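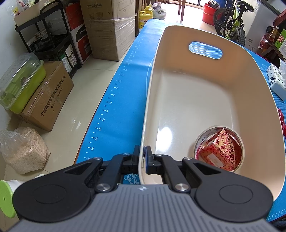 Unit 4. Containers and Loose Items at the Packing Table

4.1 Scope

These notes cover open containers used to gather small items before boxing. Lidded containers are treated in Unit 5. The Prasau and Pidus storage layouts are assumed known from Unit 2.

4.2 The basin as a holding container

A deep plastic basin with rounded corners keeps mixed items together on the table. A light interior, such as the cream one at the start of this unit, makes dark or small items easy to find. An oval handle cutout in the end wall gives a grip but also sets the upper limit for fill: nothing small goes above its lower edge.

Items may be nested. In the basin shown, a patterned box is tucked into the hole of a roll of packing tape. Nesting saves floor area in the container — count the pair as two items on the sheet, not one.

4.3 The mat scale

Where the table mat has a printed ruler, read positions from the scale itself and not from the table edge. The marked numbers on our mat go up in steps of two (50, 52, 54), so odd values are read from the ticks. Record the near rim first, then the far rim. Worked case: near rim 30, far rim 54, length 24.

4.4 Floor storage

Boxes beside the table are stacked with the printed side outward. Film-wrapped stacks stay wrapped until the whole stack is needed. A shelving cart carries small boxes on the lower tiers. Bagged wood shavings may stand on the floor, closed.

4.5 Record sheet

Use the Eltari form, columns A to D. Container number, item count, fill level, remarks. Container numbers run from 126 to 276 this term; the Sales series is separate and is not entered here.

Reading for next session: Unit 5, sections 5.1 and 5.3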